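Genow Countertop Dishwasher
Reviewed May 13, 2008

Genow sells this machine to people who have a counter, a faucet and no room for a built-in. It is a portable washer with a quick-connect coupling, a single basket with a lift-out cutlery bin, and a rated capacity of five place settings. It replaced a Barbu unit of similar size in my kitchen and has been the only dishwasher here since August. What follows covers installation, wash results, drying, noise and serviceability, in that order.

Installation

The coupling threads onto a standard aerated faucet spout after the aerator is removed. Two adapters are supplied, one with inside threads and one with outside threads. The washers in both are soft rubber and seat well by hand. Using pliers on the collar will deform the washer and cause the drip that several owners have complained about. The collar should be turned until it stops and then left alone.

Supply and drain run side by side in a common sleeve. The sleeve is stiff when new and wants to straighten, which pulls the coupling sideways on a light faucet. Routing it behind the faucet body takes most of the load off. If the faucet has a pull-out spray head, the machine cannot be connected to it at all, and the manual mentions this only in the troubleshooting table. Buyers should check before ordering.

The cabinet needs a level counter. All four feet adjust, but the rear pair can only be reached with the machine tipped forward, so level it before making the water connection. An unlevel machine collects water at one side of the sump and the pump will surge at the end of each drain.

The supplied Plastel drip mat goes under the door. It is a thin molded sheet with a lip on the front edge. It catches what falls off the inside of the door on opening and does this adequately.

Controls

There is a dial for the program and a push button for start. The dial detents are firm and the pointer is printed where it can be read from above. The programs are Normal, Heavy, Glass and Rinse. Normal runs 89 minutes with hot water at the tap. With cold water at the tap it runs longer, as the heater holds the timer until the water is up to temperature. Run the faucet until it is hot before pressing start.

There is no delay timer and no child lock. A cycle can be interrupted by lifting the latch, and it picks up where it stopped on closing. The dial must not be turned during a cycle. Doing so confuses the timer and the sump is left full.

Wash results

I load dishes scraped but not rinsed, as the manual allows. The machine has two spray arms, the lower one carrying most of the flow. The upper arm is small and feeds through a tube at the back of the basket. It is easy to block this tube with a large plate placed in the last slot, and when it is blocked, cups come out with grit in the foot. Leave the last slot for a saucer.

Grease is removed well on Heavy and acceptably on Normal. Egg on forks needs Heavy. Tea stains lighten on any program and go away completely only with a detergent that contains bleach. Baked cheese was not removed on any setting, and I did not expect it to be.

Starch is the weak point. Cooked rice that goes in on a plate breaks up, passes the coarse screen and is thrown around by the upper arm until the final drain. Grains then dry onto whatever faces up. Shells and wrappers do not break up and are stopped by the screen, but they lie flat on it and cut the flow to the pump, and the note of the motor rises when this happens. A family meal eaten from trays, with rice and peelings spread past the rim of the plate, needs to be cleared with some care before any of it goes in the basket. 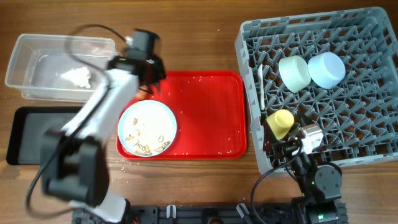
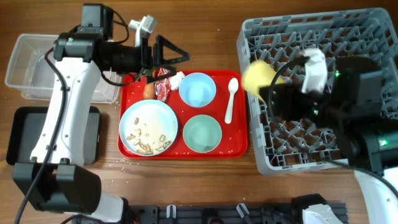 Second picture: plate, two bowls and a spoon on the tray, with rice on the tray and on the table.
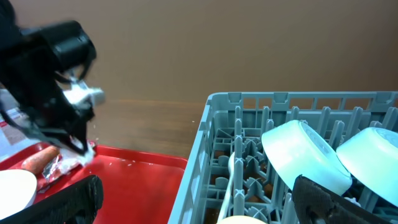
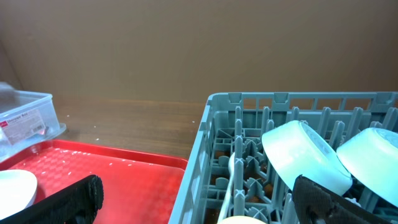 A silicone spatula does the job faster than a fork and does not mark glaze. Paper napkins should be kept out entirely. One forgotten napkin turned to pulp in the sump, and removing it took longer than washing the load by hand would have.

Filter

The filter has a coarse screen, a removable cup and a fine mesh below. The cup lifts out with a quarter turn. The manual asks for weekly cleaning. With my water and my cooking that interval is too long, and I clean the cup after any load that has included rice, oatmeal or pasta. The fine mesh can be left for longer. Brush it from the outside in, under running water, with a soft brush. Pressing on the center of the mesh will pull it out of its molded edge, and it is sold only as part of the complete filter.

The cup has to be locked on reassembly. There is a raised arrow on the cup and a matching one on the sump, both in the same gray plastic and hard to see in poor light. I have put a dot of nail polish on each. An unlocked cup rises during the wash and the lower arm strikes it, making a regular knock that can be heard in the next room.

Basket and loading

The basket is coated wire. The tines are spaced for flat dinner plates, and deep-rimmed plates have to go in every second slot. Bowls with a wide foot do not sit well anywhere. They can be leaned against the cutlery bin, where they wash clean but hold water in the foot ring.

Serving trays are a problem in any machine this size. A tray fits only if it can be stood on edge against the side wall, and it then shields everything behind it from the lower arm. I wash them in the sink. A tray with a textured bottom needs a brush in any case.

Large spoons should go handle down and be alternated with forks, or they nest. The bin has a hinged cover with slots that is meant to prevent this. The slots are too narrow for a wooden handle or a molded plastic one. I removed the cover in the first week and have not refitted it.

Clearance above the basket is the other limit. The rim of a large dinner plate will touch the upper arm if the basket is not fully seated on its rails. Spin the arm by hand before closing the door.

Drying

Drying is by residual heat, with no fan. Ceramic and steel are dry if the door is left latched until the cabinet cools. Plastic is not. Lids and food containers come out with beads of water over the whole surface and have to be finished with a towel or stood in a rack. Opening the door a hand's width as soon as the cycle ends improves plastic somewhat, but the steam rises directly onto the underside of any wall cabinet above. Mine has a painted bottom edge, and the paint has begun to lift. Anyone with wood cabinets should pull the machine forward first.

Rinse aid makes a visible difference on glass and little on anything else. The dispenser is in the door, with a screw cap and a dosage dial that needs a coin to turn. The factory setting left a blue film on my glasses. The lowest setting did not.

Noise

The wash itself is quiet enough to talk over. The drain is louder, and depends mostly on where the end of the drain points. Aimed at the bare bottom of a steel sink it drums. A folded dishcloth under the stream stops this. The inlet valve shuts with a sharp knock, and in an older house the pipes may knock with it. A hammer arrester under the sink cured mine.

Serviceability

The lower panel is held by screws with ordinary cross heads. Behind it are the pump, the inlet valve and the float switch, all reachable without removing the tub. This is a large improvement on the Barbu, where the pump could be reached only after the door springs were unhooked. Connectors are keyed and the wiring diagram is folded into a pocket on the back of the panel.

The float switch stuck once, and the machine filled for a moment and drained continuously after that. Lifting the float and wiping the stem cleared it. Teodor Rønning, who repairs small appliances and looked at the machine with me, considered the hose clamps the part most likely to fail first. They are the spring type, lightly plated, and he would change them for the screw type when the warranty runs out. The warranty is two years on parts and does not cover the coupling.

Compared with the Gunano

The Gunano tabletop model is the obvious alternative. Its cabinet is narrower and its door drops lower, which makes loading easier on a high counter. It has a single spray arm and its filter is a flat screen with no cup, so it is quicker to clean and clogs sooner. I had one on loan for a short time and found its results on glasses better and its results on pans clearly worse. Its coupling leaks less when the faucet is bumped.

For a kitchen that washes mainly cups and light plates I would take the Gunano. For full dinners, with pans, the Genow is the better machine, provided the filter cup is kept clean and the rear slot of the basket is left mostly open. Replacement filters and adapters can be ordered by mail from Genow with the part numbers on the inside of the door. The part number printed in the manual for the fine mesh is wrong and will bring you a door gasket.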